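ok so I've been promising a thread on the trash bag thing since April and people keep asking, so let's go. Robots, buckets, a frankly unreasonable number of black bags

The task: two-armed robot, round white bin, one black plastic bag. Get the bag into the bin and folded over the rim. My aunt can do it while on the phone. It ate most of my spring

Why bags? A bag has no shape until you give it one. Our old planner (Viltis, RIP) wanted a full 3D model of whatever it was holding, and with thin shiny plastic that model is garbage. Pun noticed, leaving it in

So the new method, which we call Wike, drops the model. It only tracks two things - where each gripper is compared to the rim, and how much of the rim has plastic over it. Everything else about the bag gets ignored, wrinkles and all
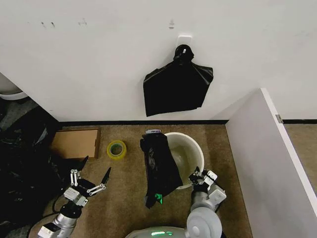
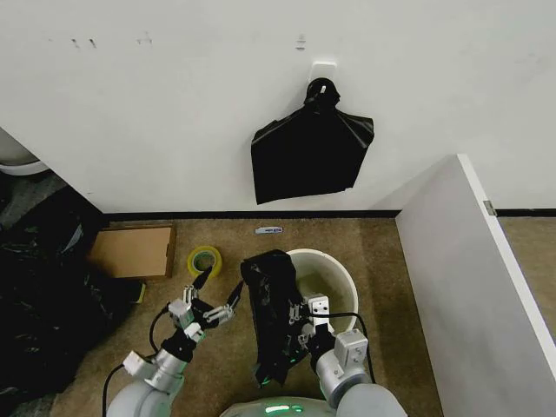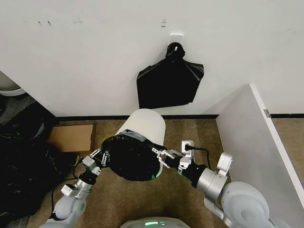 Same corner, same bin, three different moments.
Ximena Saavedra

The last one is my favorite. A gripper on each side of the lined opening, bin tipped over, black plastic wrapped over the rim. I have it as my desktop background now and I'm not sorry

Training data was 2,746 short demos, all teleoperated, and a lot of them by me. If you've ever wanted to dream about drawstrings, I can recommend it!

Results! Wike got the bag on in 90 percent of our test runs. Test set was 400 runs. Viltis on the same runs was so far behind that I had to change the axis on the plot

Where it still fails: mostly the second side. It hooks the bag over one part of the rim, goes for the other, and the first part pops off. We tried pulling slower (no help) and then having the first hand stay put and press while the second one works. That one helped a lot

Also tried a variant that skips the rim tracking and goes straight from camera to motion. Worked great on bags it had seen, fell apart when we switched to a thinner kind. Full table is in the writeup

Next up is tying a full bag closed, code name Clenik. I did not pick the name. Stemis is still what we use for the low-level arm control and no, we're not replacing it, please stop emailing me

Questions welcome, I'll get to them tonight after I eat something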